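Comparing a five-finger hand with a two-jaw gripper before you buy

Posted 5 October 2023 by Parvathi Rai

Vendors like to show a robot hand picking up an egg. I have yet to be sent a video of one picking up the same part 300 times, and that is the test I would ask for first. What follows is how I run a comparison, using the Ellia hand and the plain Hulbridge two-jaw gripper as the candidates.

Step 1. Choose seven parts from your own line. Leave the foam balls and plush toys in the vendor's box. At least two parts should be thin and one should be slippery.

Step 2. Mount the first gripper and set the payload in the controller. Enter the real weight, cables and adapter plate included. The Ellia data sheet gives the weight of the bare hand, so get out a scale.

Step 3. Open the fingers fully and move the wrist through its range at low speed. Watch the wrist camera feed as you do it. You want to know how much of the view the hand takes up, and whether ceiling lights wash out the picture when the wrist is tilted. A camera that works beautifully with the palm down may be near useless at other angles.

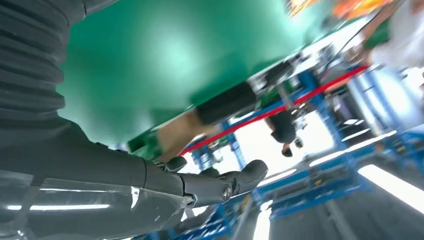

Write down the wrist angles where the fingertips are hidden or the exposure jumps. If your real task needs one of those angles, sort that out before you bother with grip force. I skipped this in August and lost most of a week blaming the fingers for what was a camera problem.

Step 4. Run 30 picks per part with the same start pose. Count a pick as failed if the part shifts in the grip, even when it doesn't fall. Sales people will argue with you about this one.

Step 5. Swap grippers and repeat. Same parts, same speed, same lights. The Qian controller keeps the old tool offset after a swap unless you clear it — check, or the second set of numbers means nothing.

Step 6. Take the better of the two and do the 300-pick run on your most awkward part. Log finger temperature at the start and end.

A hand with more joints has more to adjust and more to break. If the two-jaw gripper handles six of your seven parts, price a second set of jaws for the last one.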